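Sunday, after supper

Finally drove out to Dulldale for the big food market, which I've been threatening to do since spring! It's 40 miles if you take the Ostow road, and of course I took the other one and sat behind a hay truck forever. My stomach was growling the whole way.

Parked, walked in, spent too much. Pears, a jar of plum butter, that dark bread from Dokham that I can never find at home (got the last loaf, felt very smug about it). Then a whole aisle of noodles and seasonings I'd never seen before, and I lost all track of time in there. I came out with one green packet with braised meat on it and big plans for the slow cooker. 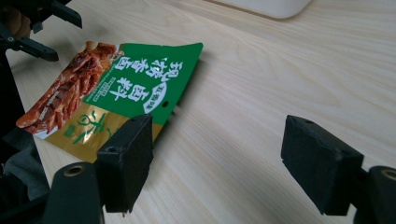 Monday to-do

Call Cozma about the dryer again. Freeze half the bread. Use up the old rice before buying any more, and put gas in the car!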